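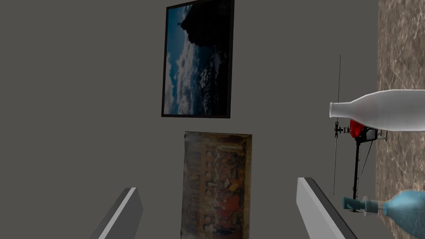

Gripper view from a Zollulier practice room, with a marble-look counter, two bottles and a model helicopter.

FOR IMMEDIATE RELEASE

PURNOVVILLE, June 2018 - I run Clerkgate, a very small software shop, and I'm really happy to say that Zollulier is on sale as of this morning. It's a simulation kit for people who want to teach a robot arm to pick things up and would like to do a lot of the learning before they plug the arm in. I've been building it evenings, weekends and then (once my savings allowed) all day long, so forgive me if this release runs a little warmer than the usual kind!

Zollulier gives you rendered rooms, a two-finger gripper and a big box of household stuff to put in front of it. You choose a room, drop in your objects, and drive the gripper by hand or from your own code. Everything the gripper's camera would see gets saved along with the finger positions, so you can play a run back, change one thing and try again.

The starter library has 800 objects. Plenty of them are plain, like bottles and boxes, and plenty are a pain on purpose. I'm especially fond of the model helicopter. It has a long thin rotor blade, a skinny tail boom and little landing skids, and if you've ever tried to plan a grasp on something shaped like that, you know why I wanted it in there. Frosted bottles are the other one I kept coming back to, and I spent most of December on how light falls across milky plastic. My notes from that month are mostly swearing.

The rooms matter too. Early testers told me their software did fine against a blank wall and then got confused the minute somebody hung a poster in the lab. So now you can decorate! There are 37 wall pieces in the box, from landscape photos in thin black frames to a cracked old painting on bare canvas, and you can shuffle them between runs or leave them alone. Counters come in several finishes, including the mottled beige and brown marble look.

You can also mount the camera at any angle you like. Real wrist cameras get bolted on whichever way the bracket allows, and lots of us end up working with a picture that's turned a quarter of the way around. Zollulier will render it sideways if that's how your hardware sees it - bottles poking out from the right, counter running straight up and down - and your logs will match.

What's in version 2:

The full object library and all the rooms
The two-finger gripper, with adjustable finger width and opening speed
Chan, the replay tool, which lines up two runs side by side so you can find the spot where they part ways
19 ready-made tasks, from a simple lift to putting a bottle down upright next to something breakable
A printed quick-start booklet, which I folded myself

Version 1 only ever went to testers, and it was pretty rough. The object loader was slow, and Chan crashed if you looked at it funny. Both of those are fixed. Soft things such as towels and sponges still aren't supported, and I'd rather say so here than have you find out after paying. They're next on my list, but I'm not promising a date yet.

Zollulier runs on an ordinary desktop with a decent graphics card. Licenses are sold per workstation, with a lower price for schools and hobby clubs, and every license includes a year of updates. If you were a tester, your key already works with the new version, so go ahead and download it. Thank you for all those bug reports, even the really long ones.

Review copies are available to magazines, blogs and anyone who teaches a robotics class. Just tell me what arm you're using and what you'd like to try picking up. I answer the mail myself, usually after lunch.

About Clerkgate

Clerkgate is a one-person company in Purnovville that makes simulation software for small robotics labs. Zollulier is its first product.

Press contact: the Clerkgate press desk, Purnovville (that's me again)

###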